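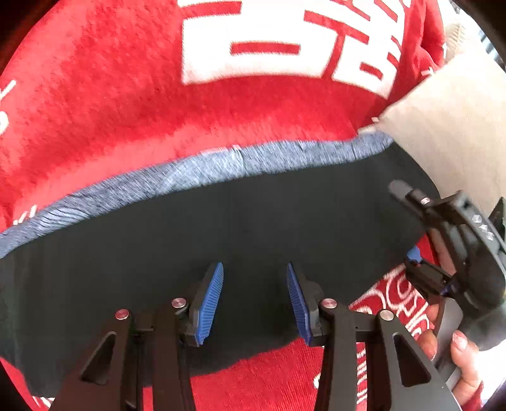 Open night at the Clolbridge observatory
January, by Boris Dimitrov

The observatory opens to the public on clear evenings through the winter. I got there at 6:30 p.m. and parked in the lower lot. From there it is a climb of 107 steps to the dome, with a handrail on one side only.

The main telescope is a reflector called Nyberg. It was installed by the college and is still used by students on most nights. Our guide, Gida, opened the shutter by hand crank and pointed it at Jupiter first. At 280 power I could see two dark belts and all four large moons. The line moved slowly, and each person got a minute or so at the eyepiece.

After that we looked at the Orion Nebula at 64 power. It looked gray to me, with no color at all. Gida said the pinks in published photos come from long exposures, and that the eye can't collect light that way.

Downstairs there is a small room with a meteorite and a shelf of old glass plates. The catalog lists 1075 plates. A few can be viewed on a light table if you ask.

The dome isn't heated, so dress for the outdoors. Coffee is sold at the Fira cafe by the lot until 9 p.m. The next open nights are listed on the board at the gate.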